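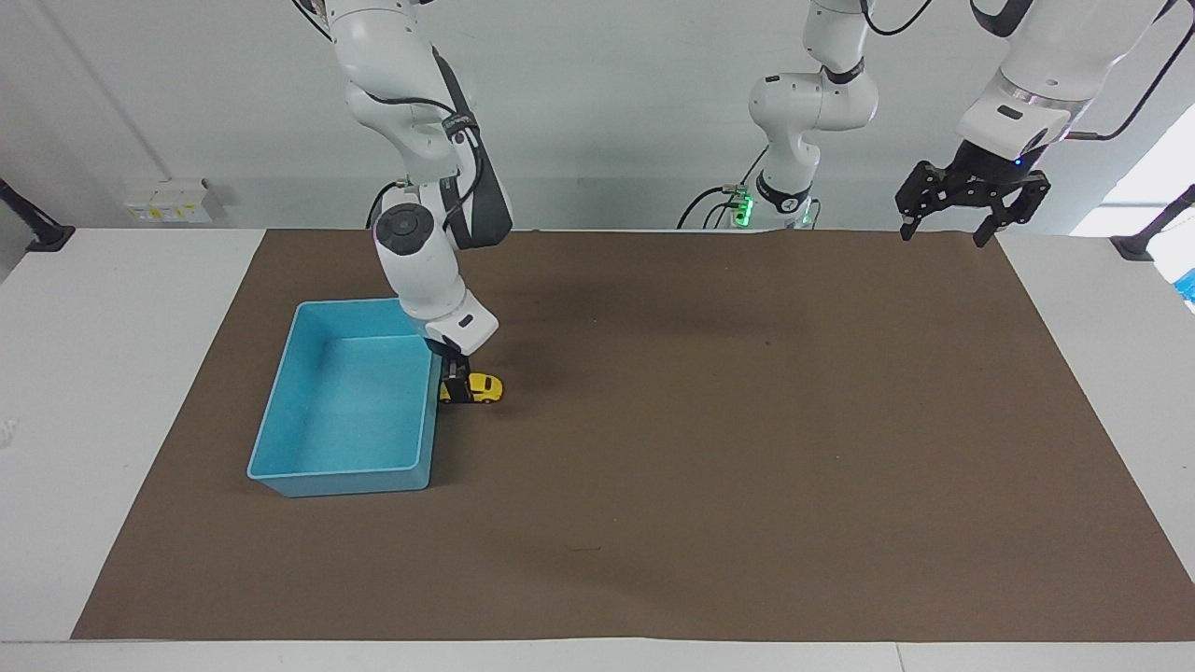
A list member wrote:

> Hi all, I'm new here and I've read back through the archive as far as June. We have inherited a big batch of small toy cars from my brother's boys and they are taking over the living room. Right now they all live in one deep tote with a lid. My son tips the whole thing out to find a single car, plays with that one, and walks off. What do people use? I looked at the rolling drawers from Comora but they seem like a lot of furniture for little cars. Also, do you sort by color, by size, or not at all? He is nearly four. Thanks in advance, and sorry if this has been asked 2000 times.

Welcome! It has been asked before, but I never get tired of it, so please don't apologize. Toy cars are my favorite thing to store – small, sturdy, cheerful, and they all look good in a heap.

My first advice is to get rid of the deep tote, or at least move it to a closet. Anything deeper than the length of a child's hand gets tipped out. You want something shallow and open, with no lid, like the light blue bin in my picture. When the sides are low you can see what's in there without digging, and a small kid can drop a car in from the side without having to aim. A bright yellow car like that one shows up against the blue right away, too, so if you have a choice of colors, go for a plain pale bin over a patterned one.

Second, put down a mat! I can't say this loudly enough. We used to play straight on the tabletop and the noise drove me up the wall, and the cars shot off the end and under the radiator. A big plain brown mat on a white table changed all that for us. It also gives the game a place, so "cars go back in the bin" has a clear meaning: if it's on the mat, it goes in the bin before dinner.

On sorting, I'd say don't, at least at nearly four. I tried it by color when my oldest was that age and spent a whole winter arguing about whether a fire truck with a white ladder was red. By size is a bit easier, but the in-between ones cause trouble. What did work for us was two bins, one for cars and one for everything that goes with cars (track pieces, ramps, the little cones, a plastic cow that has always been the mechanic). My youngest could manage that from roughly 18 months, with some help and a lot of cheering.

The other thing that made a difference was having fewer out at once. We keep one bin's worth on the table and the rest in the closet, and swap every 3 weeks or so. The day of the swap is a small holiday in this house. Cars they hadn't looked at in ages come out and get greeted like old friends, and then there's a long discussion about which ones deserve to stay. Let him choose, even if he keeps the ugly one with the bent axle.

About the Comora drawers: we had a set in the old apartment. They're nice for craft paper, but I agree with you about cars, they all roll to the back when you pull the drawer open. The Okine trays someone recommended in the spring are closer to what you want, if you can find the low ones. I've also had good luck at the Wiltau flea market, where there's a stall with nothing but plastic tubs. Check that the rim is rolled and not sharp, and bring one of your longer cars along to try for size.

Does anyone still have the Baysal label sheets with the little car pictures on them? Mine have been chewed and I'd love a fresh set. I can trade ramps, or the duplicate cones, of which we have far too many.

Do write back and tell us what he picks for the first bin!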